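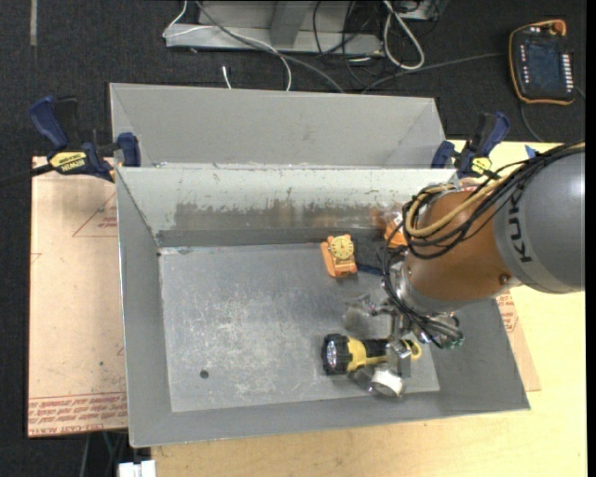

One Bin, Many Hands: Keeping the Returns Area in Order at Edmont

When the tool library at Edmont reopened its returns area in September, the first item to be settled was the bin. Esperanza Echevarría, who manages loans and returns, had asked for a large gray sheet-metal bin in place of the open shelves used until then.

"Shelves invite people to stack," Ms. Echevarría said. "With a bin, an item lies where you can see it, and the person checking it in has to pick it up and look at it."

The floor of the bin is already covered in fine white scratches, and the rear wall carries a long, worn brownish patch. Ms. Echevarría does not regard either as a fault. The bin was acquired secondhand from Testell, and staff were advised at the outset to leave the surface alone.

Items are expected to remain in the bin for no more than four hours. Flashlights, such as the black and yellow one near the front, are tested and returned to stock first. Brightly colored goods give the least trouble. "Orange plastic against gray metal is hard to miss," she said. "Black mesh and dark fabric are what we look for twice."

Tove Vídalín, who oversees the catalog, joined the conversation to explain how returns are recorded. Each loan is entered under one of 12 headings, and parts borrowed together must be checked in together.

"If a strap comes back without its case, the record stays open," Ms. Vídalín said. "We would prefer to telephone a member the same afternoon than to find the gap a month later."

Asked whether members find the procedure strict, she noted that over 26 open records had been closed by telephone in the first weeks. A second bin, for garden equipment, has been requested for the Sukeveck branch. Ms. Echevarría expects it to be somewhat shallower.

"Our shorter colleagues have made that point very clearly," she said.

Filed under: Library Services, Loans and Returns

Print this article | E-mail this article

Recent items
Revised Opening Hours at Sukeveck
Borrowing Garden Equipment: Notes for Members
Fikre Reading Room to Close for Painting
How to Report a Missing Part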